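タラ閲覧室　雑誌整理の打ち合わせ　議事録

日時：2024年12月13日　午後
場所：クシュニール館一階　閲覧室
出席：Rongrong Liao（以下リャオ）、Hongjun Fu（以下フー）、閲覧室担当、書記
欠席：展示担当（意見はメールで事前に受領）
書記注：発言は要約した。書記の意見には（書記）と付けた。

1．前回の宿題

前回（10月）の確認事項のうち、片付いたのは入口の案内板の掛け替えのみ。棚の見出しの貼り替えは手つかず、寄贈誌の受け入れ基準は下書きが回覧されたまま返事が集まっていない。フーから「締め切りのない回覧は読まれない」と指摘。閲覧室担当は来週中に返事を出すよう各自に頼んだが、前回も同じ頼み方をしている（書記）。

前回議事録の訂正が一件。「中国語誌は利用が少ない」とあるのは発言者の印象で、調べた結果ではない。リャオの求めで「利用が少ないという意見があった」に直す。

2．オルカの棚の件

オルカから可動棚の見積もりが届いた。棚板を斜めにして表紙を見せる型で、担当者の説明によれば、背だけを並べるより手に取られやすくなるという。

フーは懐疑的。表紙を見せればその分だけ置ける冊数が減り、減った分は箱に入る。箱に入った号を誰が出してくるのか、説明には一言もなかった。手に取られやすくなるという話も、根拠は他館での感想だけで、貸し出しの記録も閲覧の記録も付いていない。

リャオは一部に限れば賛成。新着と特集だけを斜めの棚に置き、残りは今の棚に背を見せて並べておけばよい。ただ、見積もりは全面入れ替えが前提で、一部だけ頼んだときの値段が書かれていない。聞けばわかることなので、次回までに聞く。

書記からは、斜めの棚板に薄い雑誌を立てると下が滑って腹から折れることがあると述べた。オルカの回答は「通常の使用では問題ない」。通常の使用とは何かを尋ねたところ、まだ返事がない。

決定：全面入れ替えは見送り。一部導入の値段を聞いてから改めて話す。

3．プレルタイン式ラベルの件

背に貼る細い透明ラベルを、提供元のプレルタインが試用品として置いていった。剥がしても跡が残らないというのが売り文句。

リャオが手元の古い雑誌の裏表紙で試したところ、貼った当日はきれいに剥がれた。フーの意見は、当日に剥がれるのは当たり前で、問題は何年か置いたあとだというもの。これには反論が出なかった。試用品に添えられた紙にも、いつまで剥がせるのかは書いていない。

また、ラベルの幅が背の薄い号には広すぎる。折り返して表紙側に回すと題字や絵にかかる。内側に紙片を挟むだけでよいのではないかという案が出た。安く済むが、挟んだものは落ちるという意見もあり、まとまらなかった。

決定：蔵書には貼らない。不要になったチラシの束に貼り、次の夏まで棚の端に置いておく。

4．状態確認のやり方

棚に戻す前に一冊ずつ開いて状態を見るという手順について。作業は縁が木の白い机で行う。手順書の案はリャオが作成し、本文が六ページある。フーは長すぎると言い、閲覧室担当は長さより順番がわかりにくいと言った。書記も読んだが、表紙の確認が三か所に出てくるのは多い。
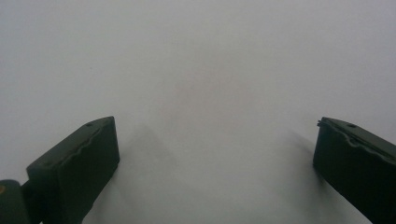
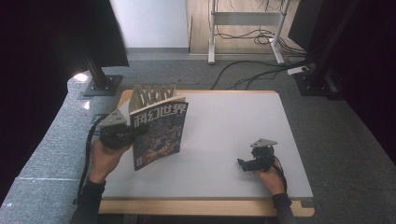
状態の欄に何と書くかで、一番時間を使った。手順書の案では「良」「並」「要手当」から選ぶことになっているが、境目の説明がなく、同じ号でも書く人によって答えが変わる。リャオは見本を決めておけば足りると主張し、例に『科幻世界』を挙げた。二枚目のように開いて立てれば、紺とオレンジの細かい表紙絵も大きな白い題字も確かめられるので、表紙だけなら迷わず「良」でよいという。フーはそこで止めた。同じ写真で表紙の後ろに広がっているページは、縁が波打って見える。これを「良」と書いて棚に戻すのか。リャオは、開いた紙が曲がるのは当然で、閉じて平らに置いてから決めるべきだと返した。フーは、それなら手順書に「閉じてから見る」と書いてあるはずだが書いていない、と述べた。そのとおりで、書いていない（書記）。

背の扱いについても意見が割れた。開いた雑誌を立てるときに背の側を支えるのはよいとして、どのくらいの強さで押さえてよいかを文章で決められるのか。閲覧室担当は「軽く」と書けばよいと言うが、「軽く」で通じるのは、もともと丁寧な人に対してだけだろう。フーは、中綴じと糊綴じで分けて書くことを求めた。リャオは分けるとまた長くなると渋ったが、表紙の確認が三か所あるのを一か所に減らせば入る、ということで引き取った。

白い天板については、展示担当からメールで「落ちた紙粉や剥がれた小片が見つけやすいので白がよい」という意見が来ていた。フーは半分だけ同意した。暗い色の切れ端なら白い面で目につくが、古い紙の粉は白や薄茶で、白い面の上ではかえって見落とす。灰色の下敷きを一枚用意して使い比べたらどうかという提案で、これは安いので異論なし。ただし、比べた結果を誰が書くのかは決めておかないと、下敷きが一枚増えるだけで終わる。リャオが書くことになった。

決定：
・手順書は書き直し。表紙の確認は一か所にまとめる。
・状態は、閉じて平らに置いてから記入する。開いたときの様子は備考欄に書く。
・背の支え方は綴じ方ごとに分ける。
・灰色の下敷きを一枚試す。記録はリャオ。

5．中国語誌の並べ方

題名の読みで並べるか、漢字の画数で並べるか。現在は受け入れた人の判断で入れており、同じ雑誌が棚の二か所に分かれている。

閲覧室担当は日本語の音読み順を提案。利用者の多くが日本語で探すためという。リャオは反対で、「科幻世界」を日本語の音で「かげんせかい」と読んで探す人がどれだけいるのか疑わしいと述べた。中国語のわかる人は拼音で探すし、わからない人は表紙で探すだろう。フーは、どちらも想像で話していると指摘した。

カードの目録を両方の読みで作るという折衷案も出たが、目録を引く人がいるかどうかがまた想像の話になり、打ち切った。書記としては、並べ方の正しさよりも、同じ雑誌が二か所にあるほうを先に直すべきだと思う。これには全員が同意したので、決定に入れる。

決定：同じ雑誌は一か所に集める。順番は当面そのまま。閲覧中に「どこにあるか」と聞かれたときは、相手が何と呼んだかを控えておく。

6．費用

手当て用の和紙と糊、灰色の下敷き、無地の紙片で、合わせて3000円を上限とする。フーから、糊は前にも買ったはずだという発言があり、棚の下を探すと封の切れていないものが出てきた。上限はそのままにし、糊は買わない。

オルカの棚については金額の話をしない。一部導入の値段が来ていない段階で話すと、全面入れ替えの値段が基準になってしまう。フーの意見だが、もっともだと思う（書記）。

7．その他

・寄贈の申し出が一件。箱で37冊、内容の一覧はなし。閲覧室担当は受けたい意向。フーは一覧をもらうまで返事をしないよう求めた。前に一覧なしで受けた箱は、ほぼ同じ号の重複だった。一覧を頼む連絡は閲覧室担当から。
・リャオから、作業の机をもう少し窓に寄せたいとの希望。明るいほうが紙の色を見やすいという理由だが、日が当たる場所で雑誌を広げておくことには閲覧室担当が難色を示した。時間を決めて使うという案には、時間を決めても守られた例がないとフー。保留。
・棚の見出しの文字が小さいという声が利用者から届いている。貼り替え自体が済んでいないので、貼り替えるときに大きくする。
・備考欄に「きれい」とだけ書くのはやめる。何がきれいなのかわからない。

宿題
リャオ：手順書の書き直し、下敷きの使い比べの記録、オルカへの値段の問い合わせ
フー：綴じ方ごとの支え方の文案、チラシへのラベル貼り
閲覧室担当：寄贈の一覧の依頼、中国語誌の重複箇所の整理
書記：受け入れ基準の回覧に締め切りを入れて出し直す

次回は年明け、手順書の書き直しが回ってから日程を決める。終了は17時の予定だったが、5の途中で過ぎた。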